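Oleck Community Rooms, Starnholm
Progress report to the Estberg Fund: furnishing and shared use of the ground floor
June 25, 2021

Purpose of this report

The Fund asked for a written account of the second stage of the grant before the final payment is considered. The report covers the fitting out of the shared room on the ground floor, the arrangements for keeping it in order between groups, and the items that remain to be bought. Spending is shown in dollars. Receipts have been sent separately to the grants office.

Work completed

At the time of the previous report the ground floor was in use for storage. The stacked chairs and display boards have since been moved upstairs, and the room has been cleaned and repainted. Electrical checks were completed before any group was admitted. The old sink unit was kept, with new taps. The floor was judged sound and was left as it is, apart from one threshold strip by the door to the yard, which had lifted and was a trip hazard.

The room is now used by 18 groups. Most are small and meet for an hour or two: language conversation, sewing, homework support, a lunch group for older residents, and several parent groups. The lunch group has the longest booking and makes the heaviest use of the tables. Bookings are handled by Kiều Triệu, who also prepares the weekly sheet posted at the entrance.

Tables and surfaces

The original application proposed folding tables along the wall. After a trial it was agreed that fixed white tops would serve the groups better. Folding tables were difficult for older users to set up safely, and two of the samples had legs that would not lock. The change was approved by the Fund in writing and caused no increase in the total.

Users have been asked to leave the tops clear at the end of each booking, with the exception of a few shared articles that may stay out. The list of these was shortened in the spring after complaints that the surfaces were filling up again. It now covers one bowl for fruit, one pen holder, and one open crate for bags and other light items. Personal drinks may be on the table during a session but are to be taken home.

Condition of the room in use

The tables were in regular use during this reporting period. The surface by the tiled wall was in use when it was recorded. A pale green bowl with a ruffled rim held one red-orange fruit, the black mesh pen holder had nothing in it, and a plastic bag had been put in the yellow crate. A bottle of water, partly filled, was also on the table. 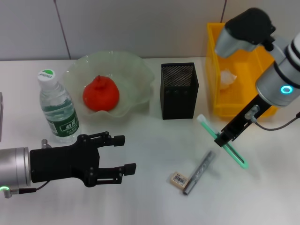 Bảo Hà wrote in the comments book that the pens ought to be replaced at the start of every week, and that the sewing group had twice had to borrow one from the office to sign in. The same comment asked for a second crate, so that clean bags could be kept apart from used ones, and suggested that the bowl be moved to the end of the table nearest the door, where children coming in from homework support could reach it without crossing in front of other people.

The first of these points has been accepted. A box of pens will be held in the office and the holder refilled with the weekly change of the booking sheet. A second crate has been added to the purchase list below. The position of the bowl will be raised with the lunch group, as its members supply most of the fruit.

Storage

Closed storage was fitted by Lu Joinery along the wall opposite the sink. Each regular group has a shelf with a label. Three of the doors did not close properly on delivery and were rehung at no charge. One group has given up its shelf, and the space is being used for first aid supplies and spare light bulbs.

Storage for larger articles is still inadequate. The sewing machines are carried down from the second floor before each session and back up afterward. This was noted in the previous report and has not been resolved. A lockable cabinet on wheels has been priced, but the door to the yard would need to be kept free, and the only suitable wall has a radiator on it. Measurements are being taken again.

Expenditure

Spending on small furnishings and tabletop articles in the period came to $588, within the amount allowed. Of this, $204 went to crates, bowls, desk articles and shelf labels, and the remainder to chair pads and a wall clock. The joinery and electrical work were charged to the main budget line and appear in the accounts already supplied.

Outstanding items

Second crate for clean bags.
Pens, one box, with a small reserve.
Cabinet for sewing machines, subject to measurement.
Replacement blind for the yard window. The cord on the present one has been tied up out of reach of children.
Printed card for the tables listing what may be left out, in large type and in the main languages used by the groups.

Difficulties

Two matters have slowed the work. Delivery of the table tops was late, and the opening had to be put back while the wall behind them was left unfinished. The clearing rule was also applied unevenly in the first weeks, as several groups had not received it in their own language. Translated copies have now been given out, and the evening groups in particular report that they find the room ready for use when they arrive.

Next period

The outstanding purchases are expected to be complete before the next report, due in November. That report will include the results of a short survey of users, covering heating, lighting, seating and the condition in which the room is found on arrival. The Fund is asked to confirm whether the cabinet may be charged to the furnishing line or should be submitted as a separate request.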